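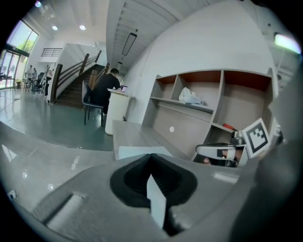

**Ticket: hand-held gripper, jaw marker drops out of tracking**
Opened 23 October 2021
Unit: Silto hand gripper, the one we keep at the Studlow site
Status: watching it

Okay, so the jaw width reading on this one has gone jumpy again. Squeeze the trigger slowly and the number follows along nicely until the last bit of travel, then it freezes for a second and leaps. I had the same thing in August and blamed the cable. I'm less sure about that now!

**What I checked first**

- Swapped the Carkell cable for the spare. No change at all.
- Restarted the logger twice. Same freeze, same spot.
- Wiped the lens with the blue cloth (the good one, please put it back in the case).
- Stuck a fingertip in the jaw and closed it gently to feel for play. The jaw itself feels fine – no wobble, no grit.

So then I went after the marker. It's the square black-and-white one on the white card above the jaw, and it sits at a tilt. I'd always figured the tilt was how it came, but I dug up the Zhuravel setup sheet and it wants the card square to the lens within 3 degrees with the jaw half open. Ours is nowhere near that by eye.

**Log numbers**

I ran one long test, open and close, open and close, until my hand got tired. Out of 583 frames the marker was lost in 76, and nearly all of those were with the jaw almost shut. That fits with the card leaning too far at the end of the stroke. There may be some glare mixed in too (the ceiling lights are pretty strong on that floor and the gray shell picks them up), so I ran a short one with my back to the big windows. A little better, but the freeze was still there.

**What I did**

1. Backed off the mount screw between the marker and the jaw, half a turn.
2. Eased the card back toward square and held it there while I snugged the screw down. Don't crank on it, the card will creep around with the screwdriver and you'll be starting over. Ask me how I know.
3. Ran the marker calibration again from scratch. The old file is still in the folder with "old" on the end.
4. Repeated the slow squeeze test for about 110 frames. Zero lost.

**Still open**

I want a full-length run before I close this. If the card starts leaning again, my next guess is the mount is worn and we need a new one – I haven't ordered it yet. Whoever uses this unit next, please do one slow squeeze before you start recording and add the result under this note, even if it looks fine.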